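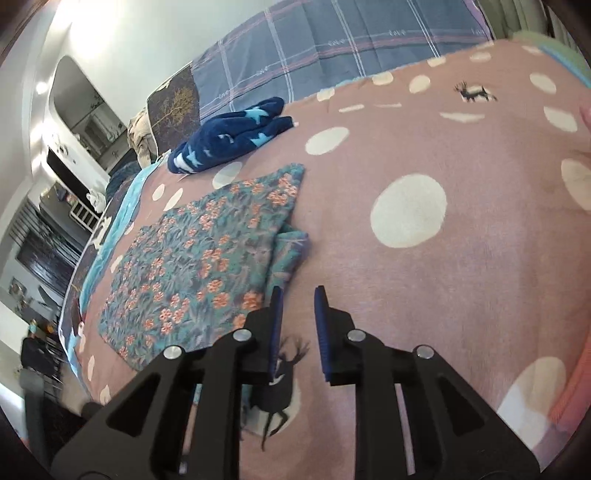 Open Evening at Kotanico, or How I Spent a Wednesday Learning to Pick Up Laundry

I have been walking past the Kotanico building for ages. It's the old print shop on Juntunen Street, the one with the green loading door, and up until last month I thought they sold flooring. They make household robots! Or they're trying to. They had an open evening, there was a flyer for it at the bakery, and since my other plan for Wednesday was cleaning the oven, I went.

Doors were at 6:30 and I got there at ten to seven because I couldn't find parking (there's a lot behind the building, go around by the dentist, you're welcome). They hand you a sticker and a cup of cider and split you into groups of 30. I was in the second group, with a lot of teenagers and one very serious man with a notebook.

The first half was a talk. It was fine. A little long. The main thing I got out of it is that a robot that can fold a towel on a bare table is old news by now, and what they want is one that can walk into a normal bedroom and cope. And a normal bedroom is a nightmare, apparently. I'd never thought about it, but look at a bed from the point of view of something that has to figure out where one piece of cloth stops and the next one starts. There's a pink blanket with polka dots and little deer all over it, then a teal cloth covered in orange flowers lying on top of that, then a navy fleece with stars on it in a heap, then a plaid duvet. I can sort that out in half a second. The software has to work at it. Is the deer a thing you can pick up? Is the dot? The woman giving the talk said the early version used to go after printed patterns as if they were objects, over and over, and the teenagers thought this was the best thing they'd ever heard.

So how they teach it is, they don't start with the robot at all. They start with people carrying the hand. It's a gripper you hold yourself, black, with two flat upright fingers that have dark blue textured pads on the inside, and the whole thing opens and closes through a set of arms with triangle-shaped holes in them. A camera rides along and records what the fingers are facing. Their name for the hand is the Zoketti, which I wrote on my sticker so I wouldn't forget it. You pick up a cloth with it, you fold the cloth, you put it down, and that's one go. Then you mess everything up and do it again. They had a number up on the wall, 3,902, and that was how many goes they had recorded so far in bedrooms alone. Kitchens had their own number, and it was only 877, and I got the feeling there was some rivalry there.

Then we got to try it.

I want to say I was good at this. I fold laundry every day of my life. I was terrible! The trouble is that your own hand does about six things at once when it grabs a piece of fabric, and you never notice until you've got two fingers and that's your lot. You come down too flat and the pads just slide over the top. You come down too steep and you grab the cloth AND the blanket underneath and the whole bed comes with you. You sort of have to tip it, go in at an angle, and pinch a little ridge. I got it on my fourth try and did a small dance, and then I dropped it.

The serious man with the notebook got it first time and I have decided not to think about him anymore.

A few things I picked up from the person running the table, in case anyone reading this is going to the next one:

Go slow on the way in. Everybody rushes the last couple of inches and that's where the cloth gets pushed away from you.

Edges are easier than middles. If there's a folded side, go for the folded side, there's more to hold.

Don't twist your wrist at the top. I did this every single time. They can use a clumsy grab, she said, but they'd like the camera to stay pointed at whatever you're doing.

Don't stop to fix your hair. (Also me.)

After that they showed the real robot, with the same kind of hand on the end of an arm, doing a dish towel. It took 4 minutes. For one dish towel! I'm not being mean, there was something very sweet about it. It would go in, think, back up, think some more, and then very carefully lift one corner like it was picking up a sleeping kitten. The entire room was silent. When it finally laid the last fold down people clapped, and I clapped too, and the fold was crooked and I didn't care at all.

Someone asked the obvious question, when can I buy one, and the answer was a long way off and they wouldn't give a year. I liked that. Someone else asked what happens to the recordings if you do it in your own home, and the answer to that was longer. You go over your own clips first, and you can throw out anything you don't like before they keep it. I'd want to read the small print on that one before I let anybody's camera into my bedroom, to be fair, mostly on account of the state of my bedroom.

I also asked a question, and my question was whether it would ever do fitted sheets. She laughed for kind of a long time. They have a whole side project for bedding, Plerura, and fitted sheets are at the very bottom of the list — below pillowcases, below duvet covers, below socks. I found this comforting. I've been at it for decades and mine still end up in a ball at the back of the closet.

The cider was good. The cookies were from the same bakery that had the flyer, the almond ones, and they ran out before the second group got to them, so if you can, get into the first group. They're planning another evening in November and I think kitchens get the main table that time. I've already put my name on the list. And I've been practicing at home with the salad tongs, on a tea towel, tipping them in at an angle like she showed me, and I'm up to three good grabs in a row.

The oven is still dirty.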